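Small Business Tech Talk > Running the business > Has anyone moved a small holiday let / linen business onto one of the all-in-one systems?

ladi_f
Posts: 116

Hello all, long time reader, not much of a poster. I run a small linen and changeover service for holiday lets, mostly round Wornlow, and at the moment the whole thing lives in one enormous spreadsheet. Bookings, who's cleaning where, what's at the laundry, invoices, the lot. It was fine with a handful of properties. It is not fine now! Last month two of my team turned up at the same cottage and the place up the hill got missed altogether, and I had to ring the owner and grovel.

I've been looking at Sula, which a couple of owners already use for their calendars, and at Flavelberg, which seems to be aimed at bigger outfits but does have a starter plan. Both say they'll do scheduling, stock and invoicing in one place. Both salesmen were lovely. I came off the phone from each of them convinced, and that worries me a bit.

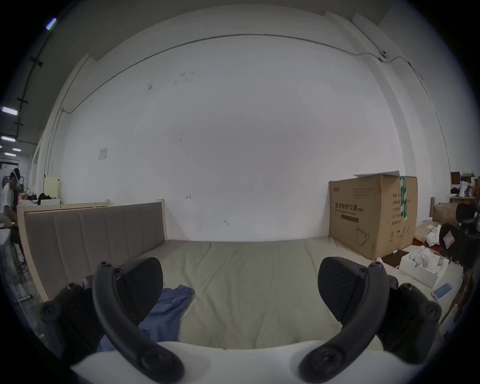
My main headache is stock. I've got sheets and duvet covers in four different places on any given day and the spreadsheet only knows where they were on the Tuesday when I last sat down and typed it all in. So if either of these does a decent job of that, without my cleaners needing a degree to use it, I'd probably pay for it tomorrow.

Is anyone here using one of them with a team of under ten? What did it cost you in the end, with all the add-ons?

- Ladi Fashola

danuta_w

Hi Ladi, I've been on Sula since the spring. The scheduling is really good. You drag a job onto a person and it pings their phone, and if they don't tap accept within an hour it turns orange and you can nag them. My lot picked it up in an afternoon and two of them are well past sixty.

Stock side is weaker. You can count things in and out but it doesn't understand that a set of sheets might be dirty, at the laundry, or in the boot of somebody's car. I ended up making pretend "locations" called Laundry and Boot, and that works all right so long as people remember to move things. They mostly don't.

Cost: I pay 90 a month, and that's with the invoicing bit added on. Without it I think it was a good deal less but I can't find the old bill.

TankoA

I'll be the grumpy one. Don't do it yet.

I had a laundry round for years and went all in on a big system because I was told the spreadsheet was holding me back. We spent the whole of October putting data in, in our busiest patch, and at the end of it I had the same muddle as before but with a login. The trouble was that we'd never agreed how a job was meant to go from start to finish. Everyone did it their own way and the spreadsheet put up with it. Software doesn't put up with it.

Write down how one changeover goes, on paper, start to end. Then have one person follow it for a fortnight. If two people are turning up at the same cottage, a shared phone calendar would fix that and they're free.
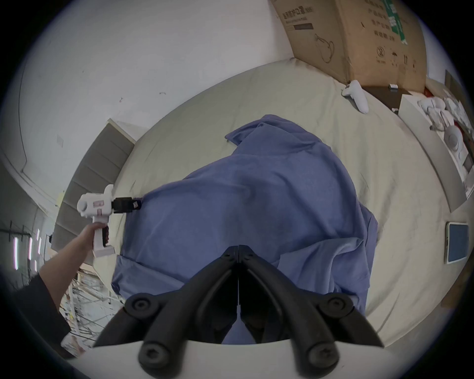 Bed linen and a blue cloth

And get them to show you how you take your data OUT before you put any in. I was quoted extra for an export. For my own customer list!

danuta_w

Tanko I do think that's a bit harsh, that was a while ago wasn't it? Sula lets you download everything as a plain file whenever you like, I do it every month end. And a shared calendar doesn't tell you whether anyone has seen the job. That was my whole problem before.

Agree with you on writing it down first though.

TankoA

Fair enough on the export. I still say half the people who buy these things wanted a tidy-up and got a subscription.

ladi_f

Thank you both, this is more useful than either sales call. Tanko, ouch, but yes - we have never written it down. I tried last night at the kitchen table and got as far as "collect keys" before I realised there are three different ways we collect keys depending on the owner.

I had a proper look at my spreadsheet as well. 1,001 rows on the main tab, and a good chunk of those are properties we stopped doing ages ago. So I suppose I'd be paying somebody to move my rubbish for me.

Has anybody got experience of Flavelberg? The chap said it tracks each item with a little sewn-in tag, and that sounds like magic for my boot-of-the-car problem. He was vague on what the tags cost.
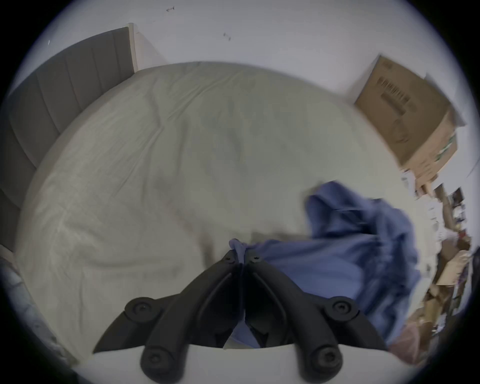
Mariann Jakab
We looked into the tags and went off them. The tags themselves weren't the killer, it was the reader and the hours of sewing, and then you need every single cleaner to scan every single bag or the numbers drift and you stop trusting them. For a hotel, yes, I can see it. For a small round I'd use coloured bags with a number on and count bags. We log ours by bag in Ugwu, which is a very plain little stock app and does one job. It doesn't talk to our calendar and I've stopped minding.

danuta_w

Oh I like the bags idea. Do you number them per property or just one to whatever?

Mariann Jakab

Per property, with a couple of spares that float. The spares go missing, obviously.

mackenzie_z

Coming at this from the bookkeeping end. Whatever you choose, Ladi, keep the invoicing separate for the first few months. People switch everything over on the same day, something goes wrong with the scheduling, and then the invoices don't go out either, and that's when it starts to really hurt. Run the new thing for jobs only, and bill the way you bill now.

Also ask about per-user pricing. Some of them charge for every cleaner who has the app, including the one who does some 3 jobs a year for you in August. It adds up and it's never on the front page.

Mackenzie Zacharias

TankoA

Sensible. Wish I'd had that advice.

ladi_f

Right, so the plan. Paper first, clear out the dead properties, then try the free month of Sula for scheduling only with two of the team. Bags for the linen. Invoices stay where they are. I've emailed to ask about the per-user thing, no answer yet.

Mariann, where did you get the bags from? Everything I can find is either flimsy or costs more than the sheets going in it.

Mariann Jakab

Will dig out the name of the supplier for you tonight, the order's on my other laptop. Get the ones with the drawstring, the zips go.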